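Pavement notes: Halau corner, driveway apron

The exposed-aggregate survey on the Halau side of the district is finished for May. It took in 118 aprons and ramps between Vatance Yard and the Upadhyay frontage, with a combined surface area of 1,419 square yards. Each one was given a texture grade, a drainage grade and a note on how it meets the street.

Texture grades held up well. Exposed pebble keeps its grip long after the cement paste has worn back, and only 16 surfaces were graded poor. Drainage was the weaker result. Older slabs tend to settle unevenly, and a low spot that is hard to find on foot can hold water for up to 18 hours after rain. Joltano, who supplied the patching mix last year, recommends filling shallow dips only after loose stone has been brushed out and the edges cut square. Feathered edges on the earlier repairs have mostly broken away. Members with a ramp graded poor will get a separate letter with the measured levels.

Ramps with a gate close behind the curb need the most care in setting levels. The slope has to shed water to the road without leaving a lip that catches wheels, and the gate has to clear the finished surface at every point of its swing. A typical arrangement has a raised curb, a sloped concrete ramp down to the road beside it, and a tall barred metal gate above, with coarse pebbled paving in front that has dips and worn patches of its own. On a corner like that, take levels across the pebbled area as well as down the ramp, and record both on the same sheet. Blank sheets are in the members' folder under Surfaces.

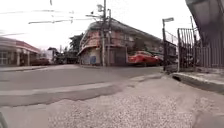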